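Restringing an 8-inch Dilier Explorer

Posted by Oi-ling Kao, February 3, 2020

If you've got a floppy Explorer sitting in a drawer with one leg hanging off, get him out, because this is such a satisfying job! Mine came from the Lekdale toy fair in January, in a bag of odds and ends, with the elastic gone to crumbs. An evening later he was standing up by himself and I couldn't stop grinning.

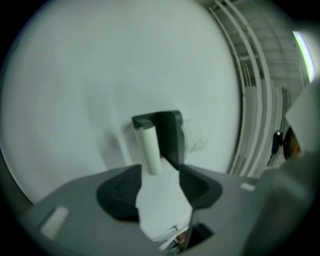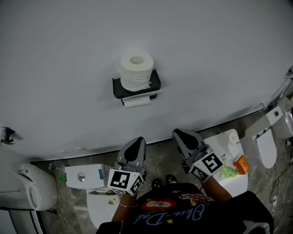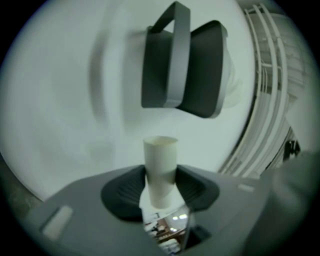

What you need

Round elastic cord, 2 mm thick, in black or white
A small crochet hook
A pair of tweezers
Sharp scissors
A bowl of warm water for the hands
A tray with a lip, so the little hooks don't roll off the table

Check which body you have

Mak made two bodies for this range. Look at the number stamped between the shoulder blades. If it says 2956 you have the early body, with metal hooks at the hips and shoulders. The 3362 is the later one, and it has plastic pegs instead. The steps are nearly the same, but go gently with the pegs – they snap, and then you're hunting for a spare torso.

Step 1: Undress and take apart

Take off the boots first, then the jacket. If the hands won't go through the sleeves, soak them in the warm water for 5 minutes and try again. Snip any old elastic that's left and pull it out with the tweezers. Keep the left and right limbs on separate sides of the tray (they do differ, look at the knee pins).

Step 2: String the arms

Cut a piece of cord 9 cm long. Tie one end to the left arm hook with a double knot, pass it through the chest with the crochet hook, and pull until the shoulder sits snug. Hold it there, tie off on the right arm and trim.

Step 3: String the legs and head

One longer loop does both. Hook it on the left leg, bring it up over the neck bar, down the other side and on to the right leg. This is the fiddly bit! Hiu-tung Yu from the Evstead club taught me to clip a clothes peg across the neck so the loop can't slip back inside, and I've done it that way ever since.

Step 4: Test the pose

Stand him up and lift one arm to the side. It should stay put. If he springs into a squat the cord is too tight, so let the leg loop out by a few millimetres and knot it again. Leave him overnight before you put the jacket back on, as new cord relaxes a bit.

The head is glued on some of the later bodies, so on those just do the arms and legs.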